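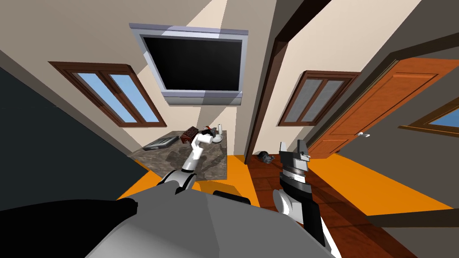

Why would anyone move a choir practice to seven in the morning?

Because the evening one was dying, according to Lai-ching Liao, and she wanted to sing with people who were still awake. She started the Tevano morning choir with 2 friends and a borrowed keyboard, and there are now 30 names on her list. I went along on Fri 6 March and came out into the street humming, with a full hour to spare before work.

"I'd run evening groups for years and everyone arrived tired," she told me over a very large pot of tea. "They'd had the whole day on top of them. At seven you've got nothing on top of you yet! Your voice is a bit rusty, fine, so we start low and we hum."

The humming goes on longer than you might expect. It's a drone on one note, people dropping out to breathe whenever they like, and I could have listened to it all morning. Then come rounds, mostly ones she writes herself, and then whatever longer piece they're learning. At the moment that's a set of river songs in four parts, and the altos have by far the best tune.

There are no auditions and very little sheet music. Liao teaches by ear, a line at a time, singing it and waiting for it to come back. 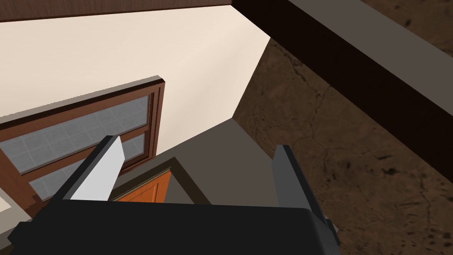

"If I hand out paper, half the room looks down and the sound goes into their shoes," she said. "By ear it takes longer on the first day and then it stays. I've had people stop me at the bus stop and sing me a tenor line from two summers ago — and get it right, more or less."

She is cheerfully strict about a couple of things. Start on time, and don't apologise for a wrong note. "Sing it loud and I can help you. Sing it quietly and I've no idea where you are."

In July the choir will join a group from Au for an outdoor concert, 12 songs, all of them learnt without a page in sight. Liao is already fretting about wind, and about whether basses can be persuaded to stand near the front. She'd also like a second morning each week, if she can find somewhere to hold it.

I asked if she ever sleeps in. "Sundays," she said. "Then I wake up at six anyway and sing in the kitchen."

Related
Stomis brass band looks for beginners
How to read a hymn book when you can't read music
Testunow folk club: the spring programme
Five rounds to sing on a long walk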